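July 5, 2025

Drinda again, second floor, blinds shut. I have now been Keeper of the Handling Rules for a month and have been thanked once, by Cinzia Sala, who had mistaken me for the person who fixes the printer.

The rules stood at 67 pages when I got them. Serena Russo wrote the first ten, years ago, and they're good. You can tell where she stopped, as the sentences get longer and people start to "ensure". Section 4 requires the operator to ensure that the gripper is closed before ensuring that it is open. I have asked three people what this means and had three confident answers.

My job is to get the lot down to something a new starter can read before lunch. Ermanno Sorrentino says it can't be done. Ermanno also says he has never read it, so I am not sure what he is basing this on.

Today was the thin objects section. The old rule says a thin object must be gripped "firmly but not excessively", and there the matter rests, apart from a footnote sending you to an appendix that went missing in the move from Bredurberg. Kristýna has been campaigning for a proper rule since June. She wants the object upright, one hold, no second squeeze to make sure, and if it's crooked you put it down and begin again. I wanted to add something about speed. She wanted me to leave speed alone until I'd spent an afternoon on it myself, so I did, and I have left speed alone.

We argued for quite a while about what counts as thin. Lucrezia Parisi proposed 3 millimetres. I asked why 3 and she said because the drawer of callipers was right there and it seemed a pity not to use them. It's in the draft. I've seen standards with worse parentage.

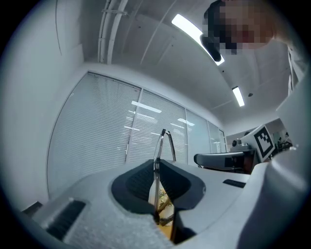

Thin and shiny, the section 7 problem. Held upright in the slot, as per draft.

Shiny is going to need its own paragraph. Anything silvery picks up the ceiling lights, and the old text deals with this by telling you to "avoid reflections", which under those long tubes would mean working in a cupboard. Kristýna's version: check the view before you start, turn the object or turn yourself, and write down which. I like "write down which". It is three words and it does more than the whole of section 5.

Then the hair question, which I had hoped to leave to my successor. The old rules say "nothing of the operator shall enter the working view". Nothing of the operator! It reads like a curse. Everybody leans over to look, me included, and a rule that the entire room breaks before ten o'clock is only decoration. I've changed it to keeping hands, sleeves and hair clear of the fingers when they're moving, and faces blurred in anything that's kept. Serena, by phone, said the first version was hers and she had been in a mood that day. She approves the change. She'd also like it noted that her ten pages never used the word "ensure".

The marker card got one line: don't move it once you've begun, and if you knock it, say so. The last part is the bit I care about. I went through the incident log this week, 321 entries, and roughly 200 of them are the same entry, which is "card found moved". Found! Wandering off on its own, presumably, to see the coast. I don't want to punish anyone, I want a sentence starting with "I". Ermanno thinks people won't sign it. I've put the line in and taken out the box for a signature, and we'll see.

Osley want to see the draft before it goes any further, and Palumbo want to see it before Osley. I've sent it to both at the same minute and gone to make tea.

Still to do: the bit on cleaning the finger pads, where the old rules contradict themselves inside one sentence (wipe daily, do not wipe). Find out whether anyone in Bredurberg kept a copy of that appendix. Ask Lucrezia to put the callipers back.

Bus home was late and I read section 9 on it. Section 9 is the definitions. It defines "operator" as "the person operating", and "person" not at all – I suppose they were keeping their options open.

3 comments
67 shares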